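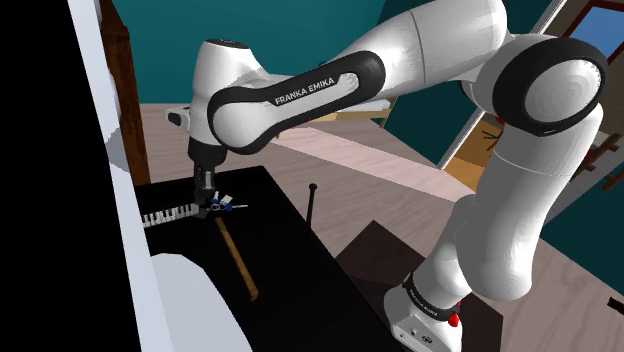

## Pickled mustard greens: questions from readers

Since I put the recipe for my pickled mustard greens on this site in June, I receive many letters about it. I collected the questions that come most often and I answer them here. If your question is missing, please write to me and I will add it.

Phúc Mạch

### Which greens should I buy?

Look for the big mustard greens with thick, curved stems. In Asian markets they are often sold as gai choy. The thin, curly kind from the regular supermarket also works, but it becomes soft quickly and the taste is more bitter. I buy mine at Quintero, the market on my way home, and I choose the heads which feel heavy and have no yellow leaves.

### Do I have to dry the leaves first?

Yes, please do not skip it. Wash the leaves, shake them well and lay them on a clean towel until they are limp. In summer I leave them overnight. When the leaves are limp they bend into the jar without breaking, and they stay crisp later.

### How much salt do I need?

I use 30 grams of salt for each liter of water. Please weigh the salt, because a spoon of coarse salt and a spoon of fine salt are very different. Sea salt or pickling salt is good. I don't use salt with iodine, although my aunt does and her greens are excellent.

### Why is there sugar in the brine?

One tablespoon of sugar helps the souring to start, and it makes the taste rounder. You will not notice it as sweet. You may leave it out, but then wait one day more before you try the first piece.

### Can I use vinegar to make it faster?

You can, but then you make a different pickle. It is nice too, with fried fish for example, but it doesn't have the same smell or the same deep sour taste. If you are in a hurry, add a few spoons of brine from your last jar to the new one. This makes it faster and the taste remains correct.

### What temperature is best?

My kitchen stays near the temperature I like, 22 degrees Celsius (72 Fahrenheit). At this temperature the greens are ready after 4 days. In a cold kitchen they need up to a week. If your kitchen is very hot, begin to taste on the second day.
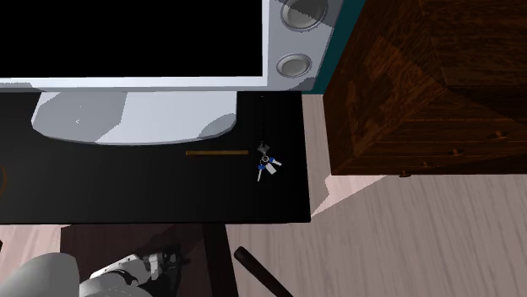
*The corner by the desk.*

### My greens float up. Is this a problem?

It is a problem if they stay above the brine, for there the mold can grow. Put a small plate or a glass weight on top and press until everything is under the liquid. I have a set of weights from Trakaro, which fit the wide jars but not the narrow ones. A small freezer bag filled with brine does the same work and costs almost nothing. Fill it with brine and not with plain water, in case it leaks.

### There is a white film on the surface. Must I throw it away?

A thin, flat, white film is usually kahm yeast. It does not look nice, but you can take it off with a clean spoon and wash the weight. Anything fuzzy, or green, black or pink, is another matter. In this case throw away the whole jar, also the part that looks fine. The same if it smells rotten. It should smell sour and a little like mustard.

### Why did the brine become cloudy?

This is normal. The cloudiness comes from the fermentation and often you find a pale layer at the bottom as well. The color of the leaves changes too, from bright green to a yellow olive.

### Which jar do you use?

A two-liter Molura jar with a glass lid. I take off the rubber ring while the greens are on the counter so the gas can escape, and put it back before the jar goes in the refrigerator. Some readers use the Tridex jar with the valve and they are satisfied. If your jar closes completely, open it a little each day. Put a plate under it also, or you will clean the shelf like I did.

### How long do they keep?

In the refrigerator, under the brine, I keep them for 2 months. They become more sour every week. The old ones are better for soup and the young ones for eating with rice.

### They are too salty for me. What can I do?

Rinse the piece you want to eat and squeeze it with your hand. If it is still too much, soak it in cold water for ten minutes and squeeze again. Don't put less salt in the next jar, it is needed to keep the greens safe.

### What do you cook with them?

Most often a soup with pork ribs and tomato. I also fry them, cut thin, with garlic, a little sugar and one egg. They go well beside braised pork belly, where something sour is welcome. The recipe for the soup will come next, when I have measured everything properly.

*Last changed: July 11, 2024*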